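Regeln für Greifversuche, zweite Fassung

Im November habe ich unsere Hausregeln für Greifversuche neu geschrieben. Die alte Fassung hatte 6 Seiten und wurde von kaum jemandem gelesen. Die neue passt auf 2, und Marichka Karpenko hat beim Gegenlesen noch einmal gekürzt. Weil mich zwei Leute aus Bernden danach gefragt haben, schreibe ich die wichtigsten Punkte hier auf.

Anlass war die Auswertung der letzten Simulationsreihe. Wir hatten 900 Läufe, und bei 274 davon stand in der Spalte »Ergebnis« etwas, mit dem man nichts anfangen konnte: »fast«, »ok?«, »Tasse schief«. Das liegt am Formular und damit an mir. Wer ein freies Feld anbietet, bekommt freie Antworten.

Die erste Regel lautet deshalb: Vor dem Lauf wird festgelegt, was als gegriffen gilt. Bei uns heißt das jetzt, dass das Objekt angehoben ist und oben bleibt, bis der Arm die Ablageposition erreicht hat. Alles andere ist ein Fehlversuch mit einem Code aus der Liste. Die Liste ist kurz, und wer einen neuen Code braucht, trägt ihn erst ein und verwendet ihn danach.

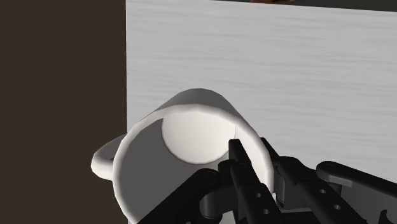
Die zweite Regel betrifft die Ausgangslage. Sie gehört ins Protokoll, und zwar mit festen Begriffen: stehend, liegend, kopfüber, dazu die Richtung der Öffnung und die Seite, auf der der Henkel steht. Eine liegende Tasse, in deren Öffnung der Greifer hineinreicht, ist ein anderer Fall als eine stehende, die von außen gefasst wird, auch wenn es dasselbe Modell ist. Früher haben wir beides unter »Tasse« abgelegt und uns dann über die Streuung gewundert. Der Griff von innen hat jetzt eine eigene Kennung, der am Henkel ebenfalls.

Die dritte Regel hat am meisten Diskussion gebracht. Kontakte werden getrennt vom Ergebnis notiert. Bohdan Yatsenko fand das doppelt gemoppelt, das Ergebnis sage doch alles. Ich sehe es anders. Ein Lauf kann nach unserer Definition gelungen sein und trotzdem eine Berührung enthalten, die man an einem echten Teil aus Keramik nicht haben will. In der Simulation bekommt der Rand keine Macke. Wir haben uns darauf geeinigt, dass die Kontaktkräfte automatisch mitgeschrieben werden und nur bei Überschreitung der Grenze ein Eintrag von Hand nötig ist.

Viertens: Keine Änderung an Reibwerten oder Licht innerhalb einer Reihe. Wer etwas ändert, beginnt eine neue Reihe mit neuer Nummer — auch dann, wenn es nur um eine Kleinigkeit geht. Die Projektdatei für Prorville hatte am Ende drei verschiedene Reibwerte, und welche Läufe zu welchem gehören, lässt sich nicht mehr klären.

Offen ist noch die Übertragung auf den realen Aufbau. Ich würde gern verlangen, dass kein Griff dorthin geht, der in der Simulation nur in einer einzigen Ausgangslage geprüft wurde. Marichka hält das für richtig, aber mit der jetzigen Rechenzeit für nicht machbar. Vorläufig steht der Satz als Empfehlung drin. Die Vorlage für das Protokoll liegt im gemeinsamen Ordner, die alte habe ich ins Archiv verschoben. Bitte nicht mehr benutzen.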